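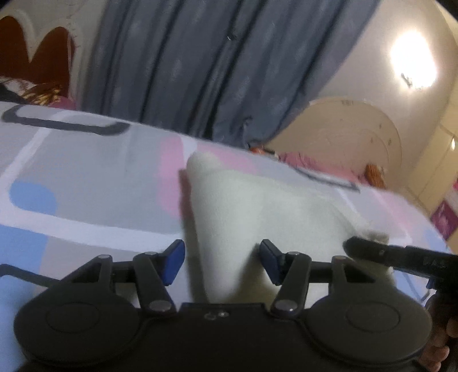
Bamboo sheets going bobbly after 13 washes, normal?

marrowfat
Bought a king size set from Nellero in February, 86 pounds in the sale. They were lovely for a few weeks. Now the bottom sheet has gone bobbly from the hips down and one pillowcase has a thin patch near the seam. I wash at 40 with ordinary non-bio and line dry when I can. I've kept a tally on the calendar because I wanted to see how they lasted, and that was wash number 13. Is this normal for bamboo or have I got a bad set?

tilly_ho
Normal in my experience. Bamboo bedding is nearly always viscose and it's weaker when wet. Drop to 30 and don't put anything with a zip in with it. Jeans and towels are the worst.

Copperbottom
I'd send them back. Thirteen washes is nothing. We have cotton percale from Imrie that has been on the bed every other week for years and there isn't a bobble on it. It creases like mad, but it's in one piece.

marrowfat
I did wash them with towels, to be fair. The label doesn't say not to. It says 40 and do not bleach.

wetherlam
Do you wear socks in bed? Bobbling from the hips down is friction. My husband's side always went first and it stopped when he gave up the thick socks.

marrowfat
Yes, most of the winter.

tilly_ho
That'll be part of it then.

Copperbottom
Sorry but a sheet should cope with socks. If we start saying people can't wear socks in bed we're letting the shops off. Check the returns page, Plasus gave me 365 days on a duvet cover and I used it at month ten with no argument.

wetherlam
I didn't say she can't wear them. She asked why it was happening.

marrowfat
Nellero only do 23 days unless it's faulty. I've emailed with photos of the thin patch and left the bobbles out of it for now.

Old Fen Road
Put the bobbles in as well. They can only say no.

For what it's worth, a cheap fabric shaver takes them off. Pull the sheet tight over an ironing board and go lightly, especially near the seams. They do come back, but less each time once the loose fibres have gone. I wouldn't go near the thin patch with it.

Copperbottom
And each time you shave it you're left with a thinner sheet.

Old Fen Road
A bit thinner, yes. I've had another couple of years out of mine doing it.

dampcourse
Has anyone tried the Wodum brushed cotton? Thinking of it for the spare bed.

tilly_ho
Warm, but it sheds fluff for the first few washes. Wash it on its own or you'll have fluff on everything dark. Too hot for me after April.

marrowfat
Update. Nellero will replace the pillowcase but say the sheet is fair wear. I've taken the pillowcase and will try washing at 30, inside out, no towels. Next set will be percale I think.

Copperbottom
I'd push back on the sheet. Same fabric, same set, same age.

marrowfat
I might, once the pillowcase has come.

Filed under: Home > Bedding and Laundry

Related threads
Getting fitted sheets to stay on a deep mattress
Fabric softener on towels, yes or no
Duvet too big for the machine
Yellow marks on white pillowcases
Is thread count worth paying for?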